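Pinza manual que pierde los objetos y raspa la mesa al cerrar: ¿almohadillas, tornillos o calibración?

Comunidad Lirongate – Ayuda entre usuarios › Robótica › Pinzas y efectores
Publicado el 11 de octubre de 2023
Estado: abierto con respuesta aceptada

Rollby

Buenas tardes a todos. Les pido disculpas por adelantado si alguna palabra técnica no es la correcta, el español es mi tercera lengua y la documentación que uso está en otra.

Trabajo con una pinza de dos dedos que se sostiene con la mano. Con ella grabamos demostraciones de tareas de mesa (tomar una caja pequeña, ponerla en un organizador, sacarla otra vez) y después el brazo aprende de estas grabaciones. Los dedos tienen almohadillas negras, de un material parecido al fieltro, fijadas sobre un bloque con tornillo.

Durante las primeras semanas no tuve ningún problema. Desde hace unos días pasan dos cosas, y no sé si son la misma:

1. El objeto se desliza hacia abajo cuando levanto la pinza. No se cae siempre, pero sí con las cajas de cartón liso y casi siempre con los frascos de plástico. Si aprieto el gatillo hasta el final, aguanta dos o tres segundos y después se va.

2. Cuando tomo cosas bajas, la punta de los dedos toca la mesa. Se oye un ruido seco, y en la madera han quedado unas rayas grises, finas. Con un paño húmedo no salen del todo.

En la última sesión de 600 demostraciones tuve que descartar 34, y en la sesión anterior fueron solamente 2. El programa de grabación no muestra ningún error. La apertura que registra me parece normal, baja hasta cero cuando cierro sin objeto.

Lo que ya intenté: limpié las almohadillas con aire comprimido, reinicié el programa, cambié la altura de mi silla (pensaba que el ángulo de la mano era distinto) y puse una cinta adhesiva rugosa sobre una de las almohadillas. La cinta mejoró el agarre un día y luego se despegó dentro de una caja.

Mis preguntas son estas. ¿Es normal que las almohadillas se gasten tan rápido? ¿Puedo seguir grabando con ellas mientras llegan las nuevas? ¿Y el contacto con la mesa puede dañar el mecanismo o es solamente una cuestión estética? El taller no es mío y la mesa tampoco, así que este último punto me preocupa un poco.

Muchas gracias por su paciencia.

Nanstead

Eso es desgaste. Cambia las almohadillas y ya está. Las de fieltro duran poco, yo puse unas de silicona y nunca más.

Lo de la mesa, levanta más la mano.

Rollby, en comentario

Gracias. ¿Con silicona hay que volver a calibrar la apertura? Las mías tienen un grosor distinto, según el catálogo.

Nanstead, en comentario

Yo no calibré nada y funciona.

Quiambao
Respuesta aceptada

Hola, Rollby. Tampoco es el español mi lengua, así que vamos a entendernos bien entre nosotros. Tuve casi la misma avería en noviembre del año pasado y perdí bastante material antes de comprenderla, por eso te escribo largo.

Primero, no estoy de acuerdo con el comentario de arriba sobre no calibrar. Si cambias el grosor de la almohadilla, el cero de la apertura ya no corresponde a los dedos cerrados. La pinza «funciona», claro, pero lo que grabas es falso por un pequeño margen, y el brazo después cierra demasiado o demasiado poco. En mi caso cerraba demasiado y aplastó una fila entera de vasos de papel. No fue peligroso, pero con un objeto de vidrio habría sido otra historia.

Ahora tus dos síntomas. Yo creo que están relacionados, aunque sin tener la pinza en la mano no lo puedo asegurar.

El deslizamiento. El fieltro pierde las fibras primero en el borde, porque es la parte que entra en contacto antes que el resto. Cuando el borde está deshilachado, la superficie que de verdad aprieta es más pequeña. Pasa la uña por la almohadilla: si en el centro notas pelo y en el borde notas una zona lisa o dura, está gastada y la limpieza no la va a recuperar. El aire comprimido incluso levanta más fibras sueltas, yo no lo usaría.

El contacto con la mesa. Aquí miraría el bloque que lleva la almohadilla. Si el tornillo tiene juego, el bloque gira un poco hacia abajo con cada cierre, y la esquina llega a la mesa antes que la punta del dedo. Eso explica el ruido seco y también explica que te pase sobre todo con los objetos bajos. Puedes comprobarlo sin herramientas: cierra la pinza en el aire, sujeta un bloque entre dos dedos de la otra mano e intenta moverlo. No debe moverse nada. Si se mueve, aunque sea menos de un milímetro, ya tienes la causa o una parte de ella.

El orden que yo seguiría:

Suspende la grabación. Sé que molesta, pero las demostraciones hechas con un bloque flojo no son todas malas de manera visible, y separar las buenas después cuesta más que repetirlas.

Desconecta la alimentación antes de acercar un destornillador, si tu modelo tiene sensor o cámara con cable. Un tornillo que cae dentro de un conector es una avería nueva y más cara.

Aprieta los tornillos de los dos bloques, no solamente del que se mueve. Hazlo con la mano y sin fuerza excesiva, la rosca en el plástico se rompe con facilidad. Si el tornillo gira sin fin, la rosca ya está rota y hace falta otro bloque.

Cambia las dos almohadillas al mismo tiempo. Con una nueva y una vieja el objeto se tuerce hacia el lado gastado.

Calibra la apertura con los dedos cerrados y después con los dedos totalmente abiertos. Anota los dos valores en un papel o en el mismo archivo de la sesión.

Haz 20 agarres de prueba con el objeto que más se te resbala, levantándolo y esperando unos segundos. Si se desliza una sola vez, no vuelvas todavía a la grabación larga.

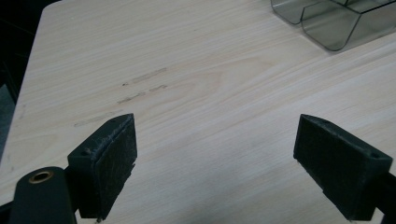 ¿Cada cuánto hay que revisar las almohadillas de la pinza?

Al comienzo de cada sesión, con la vista y con la uña, y otra vez a la mitad si la sesión es larga. La revisión del tornillo la hago una vez por semana, o enseguida si la pinza recibió un golpe.

Sobre las rayas grises en la madera – muchas veces son restos del material oscuro y no un corte. Prueba con una goma de borrar blanca en un rincón antes de usar cualquier líquido. Si la raya se nota al tocarla, entonces sí es un arañazo, y yo avisaría a la persona responsable del taller antes de que lo encuentre sola. Para las próximas sesiones puedes poner un tapete fino, pero úsalo desde la primera demostración hasta la última. Si lo cambias a la mitad, cambia también el fondo en las grabaciones y la altura de la superficie.

Preguntas si el contacto puede dañar el mecanismo. Un roce suave, no lo creo. Un golpe repetido, sí: en la mía se dobló el eje de un dedo y los dos ya no llegaban a encontrarse en el centro. Eso se ve bien cerrando la pinza sobre una hoja de papel. Si la hoja queda sujeta por arriba y suelta por abajo, los dedos no están paralelos.

Cuéntanos qué encuentras, por favor. Y si el tornillo está firme y las almohadillas nuevas no arreglan nada, escribe aquí el modelo del muelle, que es lo siguiente que yo sospecharía.

Rollby, en comentario

Muchísimas gracias, es muy claro. Hice la prueba de sujetar el bloque: el derecho está firme, el izquierdo se mueve un poco. He parado la grabación. Las almohadillas nuevas están pedidas, del mismo fieltro, para no mezclar dos cambios a la vez. La prueba de la hoja la haré después de apretar el tornillo – ¿o es mejor antes?

Quiambao, en comentario

Mejor las dos veces. Antes, para saber cómo estaba, y después, para comparar. Y guarda las demostraciones descartadas en una carpeta aparte, no las borres todavía. A mí me sirvieron para encontrar a partir de qué momento había empezado el juego en el bloque.

Rollby, en comentario

De acuerdo, así lo haré. La goma de borrar quitó una parte de una raya, las otras las probaré mañana.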